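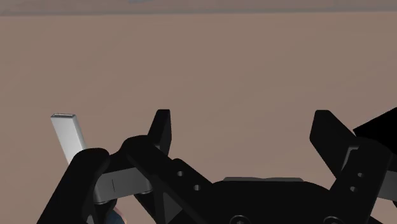 November, evening. Started on the Ginting moon crawler from the Nanbridge lot, and did some thinking about the display base to go with it. The crawler is the Kumotent tin one with the friction motor, not the later plastic one, and it has the usual trouble: litho fine on the sides, rust along the lower seam, one rubber tread gone hard and the other missing. The base should be a plain desert color so the blue body stands out. The ground color I want is close to the flat brownish pink up top, dead matte, a touch lighter toward the lower middle, with a darker greyish-brown band behind it for the horizon. Will mix from the craft acrylics before buying anything. First try on card was too orange. Second was better with more grey in it but dries darker than it looks on the palette, so mix it lighter than seems right.

Took the body apart. The tabs on this one have been opened before, at least at the front, and two of them have a crack starting at the fold. I left those where they were and opened the back end only, then slid the chassis out at an angle. It does come out that way if you turn the front axle so the crimped part faces down. Writing it down because I did the last one the hard way and broke a tab doing it.

Inside: old grease gone to brown wax, a lot of carpet fluff around the rear axle, and one loose rivet head that doesn't belong to this toy as far as I can tell. Bagged the rivet head with the lot number in case it turns out to be from something else in the box.

Motor. The flywheel spins but drags. Picked out the fluff with tweezers, then naphtha on a small brush, teeth and shafts only. Kept it off the litho. Naphtha has been safe on every Kumotent piece so far but the red on the Koltside toys lifted last spring, and I don't want to find out that this red is the same ink. Tested a spot under the chassis lip with a cotton swab. No color on the swab. Even so I did the rest with the body across the room.

After cleaning it ran the length of the bench and stopped early, pulling left. The left pull is the axle, which has a slight bend near the wheel. Straightened it between two bits of brass in the vise, a little at a time, checking by rolling it on the glass. Still a small wobble. Leaving it. The tread will take up some of that and the axle stub is thin at the crimp.

Lubrication: one drop of light clock oil at each bearing and a smear of white grease on the big gear. No oil on the flywheel itself.

Rust on the lower seam. Most of it is on the surface. I used a sharpened bamboo skewer for the loose stuff, then a dry glass fiber pen on the bare metal only, staying inside the line where the litho ends. There is one patch the size of a lentil under the rear light where the rust has crept beneath the ink and raised it. If I flatten it the ink will flake off. If I leave it the rust may carry on. For now I have put microcrystalline wax over it and will look at it again after the winter. The garage gets damp and this is a decent test of whether the cabinet needs more silica gel.

The clear dome is scratched but not cracked, which surprised me given how it was packed. Polished it out wet with 2,000 grit, then plastic polish on a cotton cloth. Small circles leave swirls you can see under the shelf light, so finish with straight strokes front to back. The scratch over the driver's seat is too deep to remove without thinning the dome, so I softened its edges and stopped. There is a mold line down the back of the dome which is original. Do not sand it off. I took it off one of my early ones thinking it was damage, and it looks wrong next to the others.

Treads. The surviving tread is hard and slightly shrunk. Soaked it in warm water with a bit of dish soap and it became flexible enough to lift over the wheels without splitting, but it went stiff again once it dried. I am using it as the pattern and will keep it in the box with the toy. Made a two-part mold with the tread held open on a wood former. Mistakes so far:

The former was not sealed well enough, and the first half of the mold stuck to the grain. Saved it, but the inside face has a rough texture now. It won't show on the toy.

The pour hole is too narrow for the black urethane rubber, which is thicker than the stuff I used before. Opened it up with a scalpel and cut a vent on the opposite side.

Too much black pigment in the mix. The original is a very dark grey, and with age it has a brown cast. Next batch gets half the pigment and a trace of burnt umber.

First casting is in the mold. The label says 14 hours at room temperature, and the garage is colder than any room they had in mind, so it goes on the shelf over the water heater and I'm not touching it until tomorrow evening.

Box. Lid has a split corner and old tape on the inside. The tape carrier came away dry but the adhesive has stained through to the white border. Not going to try to bleach it. Repaired the corner from the inside with kozo paper and wheat starch paste, weighted with the usual bag of shot. The insert is missing. The insert in the other Ginting box is a plain folded grey card with a slot for the antenna, so I traced it and can make a copy. Mark the copy in pencil on the underside as a replacement, same as the treads. Anything I add to these gets marked somewhere it can be found.

Question for anyone at the club table in Nanbridge: does the crawler ever come with a silver antenna? Mine is silver with a yellow tip. The catalog sheet shows it in red, but those sheets were colored by hand from a black and white photo and get other things wrong. The tip could be a later dab of paint. Under the loupe the yellow goes over a small chip, which makes me think it was added by some child, but the silver underneath looks like factory plating. I'd like to see another before deciding whether to leave it. Default is leave it.

Back to the base. Cut the board to fit the second shelf, left the front edge square. Thought about texture (sieved plaster, or sand in the paint) and decided against it. Anything gritty will get under the treads and mark the tin. Smooth and matte it is, with the crawler on two clear blocks so the weight is off the rubber. Rubber left sitting on paint sticks to it sooner or later, and I've already lost the finish on one shelf that way.

The horizon band should be on a separate strip of card that stands behind, so it can be moved if the Koltside rocket goes on the same shelf. Keep the edge between ground and band soft. Tried masking tape on scrap and the line was much too crisp. A damp sponge along the join was better.

To get: burnt umber, small. More naphtha. Mold release. A sheet of grey card for the insert, the heavier weight. Check whether the jar of matte varnish has gone off, it smelled strange last time and dried cloudy in the corner of the test piece.

Chassis is in the left drawer in the tray with the blue lid, body is wrapped in tissue on top of the cabinet. Do not close up the rear tabs until the tread has been tried on.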